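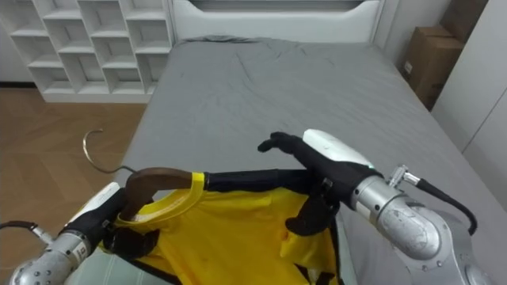 Camisa amarilla sobre una cama con sábana gris.

El tribunal administrativo de Danville admitió a trámite el recurso de la asociación vecinal Kuno contra la ordenanza que limita a 700 los asistentes a la procesión de August Hill. El texto municipal exige, además, inscripción previa de los peregrinos.
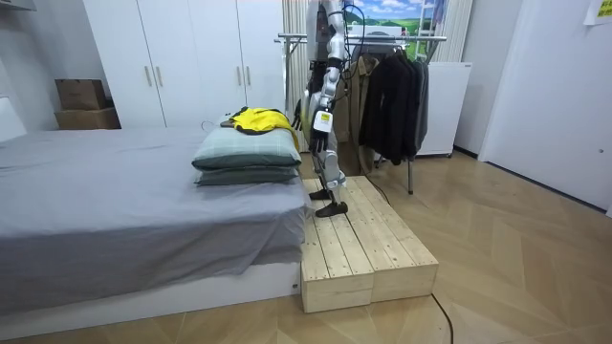 Robot humanoide junto a las almohadas de un dormitorio.

La recurrente alega que la restricción carece de informe técnico y aporta 1.079 firmas. El ayuntamiento invoca el aforo del santuario de Brelside, fijado en 560 plazas.
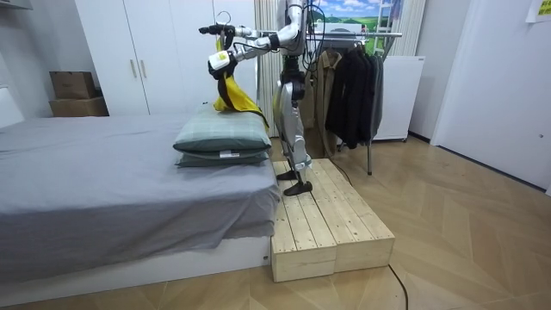

Robot con una percha pequeña, de pie sobre una tarima baja.

La sala no suspendió la norma. El consistorio dispone de veinte días para remitir el expediente completo.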